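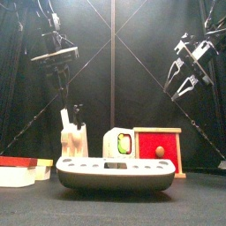 Plenbridge Two-Arm Bench Kit

The Plenbridge is a pair of desktop robot arms sold as a kit for home builders and shared workshops. You get two arms, two grippers, the mounting hardware and the control box. You supply the table, a computer and a few weekends.

Both arms hang from overhead and reach down to the tabletop, so the work surface stays clear from the front. Each one carries its own gripper and can be run alone or together with the other. Small household jobs are what the kit is built for: lifting a stick out of a cup, opening a little drawer, setting things on a tray.

What comes in the box

Two arms, shipped in sections
Two two-finger grippers
Mounting brackets and wrist plates
Control box with power supply
Cable set, with ties and spare ends
Hex keys and a printed build guide

The table, the overhead rail and the backdrop are not included. Any stiff rail will do as long as it does not move when you push on it by hand. A light rail will sway and the arms will miss small objects.

Specifications

Lifting limit, each arm: 700 grams with the gripper fitted
Joints, each arm: six, plus the gripper
Build time: nearly 33 hours for a first build
Control: desktop software or your own scripts
Use: indoors only

The lifting limit applies with the arm bent. At full reach, stay at half of it or less.

Building it

The guide has 23 steps and is best followed in order. Steps one through nine cover the first arm. Build it completely and run the joint test before you open the bags for the second. Mistakes in the wrist are easy to make and slow to undo, and it is better to make them once.

Leave slack in the cables at every joint. Move the arm by hand through its full range with the power off, then tie the bundle down. If a tie pulls tight anywhere, cut it and start that section again.

Grippers attach with four screws. Do not use thread glue on them. You will want to take the fingers off for cleaning and for swapping.

Setting up the work area

A matte tabletop and a plain dark cloth behind it give the best results if you plan to add cameras. Shiny tables throw reflections that make objects harder to pick out. Light from above and in front is enough, and a pair of ordinary shop lamps will do it.

Start with things that will not break. Wooden toys and light plastic containers are good, and a small drawer box with a round knob makes a useful second-week task. Knobs need a slow approach — if the fingers close off center, the whole box slides.

Keep hands off the table when the arms are powered. The stop button should be mounted where you can hit it without leaning over.

From a builder

"I put mine together in February at our shared shop. The first arm took most of the time and the second went quickly. My only complaint is the short cable to the control box, which I had to extend." — Lucía Aranda

A longer control cable is now an option at checkout.

Parts and add-ons

Zesen soft finger pads, set of four
Prieto wrist plate, flat, for mounting a small camera
Mumetti overhead rail, with clamps
Spare gripper screws, bag

Warranty and returns

Motors and control box are covered for 2 years. Printed parts and cables are covered for 90 days. Unbuilt kits can be returned in their original bags. Once the first arm has been assembled we can replace faulty parts but cannot take the kit back.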